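Students > Projects > Automation > Visit report

Overview Schedule Reports Contact

Visit report, Khattak open day, 2021-03-16
Brenda Riquelme

Group of 4 from our class. Got there late, missed the safety talk, got a handout instead. First stop was the Flaron line (conveyor, sorting arm, very loud). Then the Lovitz bench, which is what my project is on, so most of my notes are from there.

Hand-held gripper, two fingers. You hold it and do the task yourself and the recordings get used to train an arm later. They want 500 recordings per task. Main thing I wrote down was wear on the finger pads.
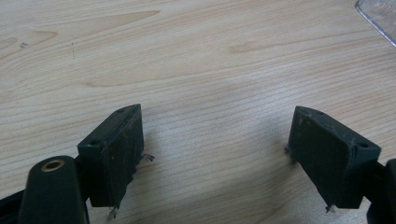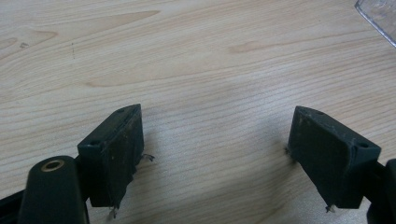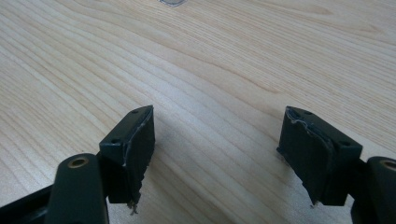 Fingers open over the table, nothing gripped. Loose fibers on the pads.

Asked how often pads get changed. No fixed schedule, somebody looks at them. I think thats a weak spot, a worn pad could grip differently and then the early and late recordings dont match. Would like to test this for the December report if we can borrow a set.

I got 27 minutes at the bench, then the Grukton talk. Mostly slides, 49 of them. Good part on cycle time at the end but I didnt get it all down.

To do: email Lovitz people re pad material, fix my sketch of the linkage, add sources.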